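Visit to the Westesar Training Rooms, Nadirport

On 30 April 2018 a delegation of 12 members of the Gelance Association was received at the Westesar training rooms in Nadirport. The visit formed part of the association's yearly program of study tours and was led by Lavanya Palaniappan. Leopoldo Ochoa welcomed the group on behalf of Westesar and outlined the use of the rooms, which were refitted last June.
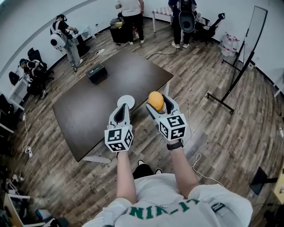 Photo: Westesar / Meinrad Rüegg

The first part of the tour dealt with table work. Practice takes place at a plain dark brown table with a smooth top, on a floor of gray-brown planks. Small items are used, among them a flat white disc and an oval, orange-yellow piece that fits easily in one grip. Mr. Ochoa explained that each session lasts 55 minutes and that items are changed between sessions. Members asked about table height and were told that a second, lower table is on order.

Discussion then turned to the building itself. The white ceiling has been left with its beams and pipes exposed, and lighting is by a long fluorescent tube together with further ceiling lights. Rocío Beltrán noted that the association's own premises have a similar ceiling and asked for the lighting plan, which Westesar agreed to send.

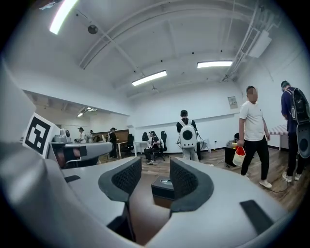
Can groups from outside the association visit the rooms?
Groups of up to 22 people are admitted by written request to the Westesar office.

The delegation thanks its hosts for their time. Members' written remarks should reach Ms. Palaniappan before the next meeting.

Recent items
Study tour to the Vahidi works
Leopoldo Robles elected to the program board
Notes from the June meeting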